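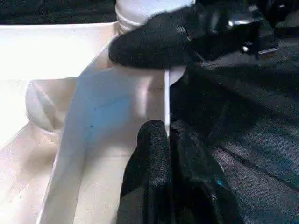
Small light fibers on black, with a thin white strip

How to keep lint away from a black wool coat?
Posted by Nima in Clothes and Laundry
1564 views

Hello all. I have a black coat which I like very much. The label says 70 percent wool and the rest is polyester. I wear it since nearly two years and it is still in good form, only the surface collects everything: hair, dust, small threads from my scarf. After one trip by bus it looks gray on the back and under the arms.

I have tried the sticky roller. It takes away the hair, but I have the feeling that the surface becomes more rough each time, and the next day the lint is there again. My mother in law says I should wash it by hand in cold water. The label shows the sign for dry cleaning only, so I am afraid to do it.

My questions are:
Is a brush better than the sticky roller, and which kind of brush?
Can I do something so that the lint does not come back so fast?
Thank you in advance for your time.
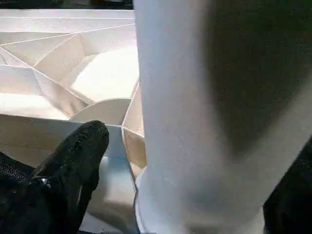
Vutach, 28 April 2019

Reto Frei
Dear Nima, please do not wash it in water when the label does not allow it. The wool can shrink and the lining will not shrink in the same way, and then the coat hangs badly for always.

I repaired clothes in a small shop for many years, and for black wool I recommend a clothes brush with natural bristles, not too hard. Put the coat flat on a table with a clean sheet under it. Brush first against the direction of the hair, with short movements, to lift the dust. Then brush with the direction, long and calm, from the collar to the hem. Do the collar and the pockets separately. Always let the coat dry completely before you brush it, if it was raining.

The sticky roller is fine for a quick help before you go out. I would not use it every day, as some cheap ones leave a little glue, and the glue catches the next dust.

About the coming back: look at the scarf. If it loses threads, you can brush the coat as much as you want and it will be the same the next evening. Also hang the coat with some space on both sides — a full closet rubs the fabric and makes small balls. For these balls use a wool comb, very light, and never pull.

Srisuk
I use a damp rubber glove. Just wipe in one direction and the hair rolls together. Works also on the sofa.

Nima
Thank you both. Reto, you were right with the scarf. I shook it over the bath and it was terrible. I ordered a brush from Flollier, with pear wood handle. One more thing, can I use the damp glove on the wool or is it only for the sofa?

Reto Frei
You can, but only a little damp, and try first on the inside of the hem. Let it dry on a wide hanger, away from the heater.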